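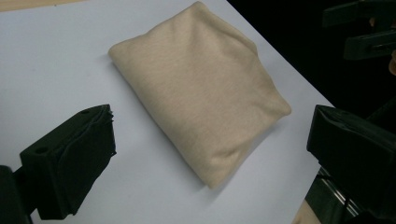 Hundero Young Coders – Robot Software Pages

How does a robot know where the cloth is?

A folded beige cloth on a white table is easy for you to spot. A robot has to work it out, and it does that with software.

Software is a set of instructions for a computer. The robot's software has several jobs, and each job has its own part.

Seeing
A camera turns what is in front of it into a grid of tiny colored dots called pixels. To the computer, every pixel is just numbers. The first part of the software, called perception, looks for pixels that belong together. Beige ones may be cloth. White ones may be table. A gray shadow next to the cloth can be confusing, so the software has to learn that a shadow can't be picked up.

Planning
Next, the software chooses where the two fingers should go. Cloth is harder than a toy block – it bends, and it changes shape when you touch it. A folded bundle has several layers, too. Should the fingers take all of them, or only the top one? The planner picks a spot and a path to get there.

Moving
The last part is called control. It tells the motors how far to turn, then checks where the fingers are and fixes small mistakes. It does this again and again, very quickly.

Practice
Our folding program is called Tirnine. It learned from 4,000 pictures of cloth. In May we tested it on 539 new pictures, and it found the best place to grip in 318 of them. The rest go back into its lessons.

Try it yourself
Put a folded towel on a table and close your eyes. Ask a friend to guide your hand to it using only the words left, right, forward, back and stop. Your friend is doing the seeing and planning – your arm is doing the moving.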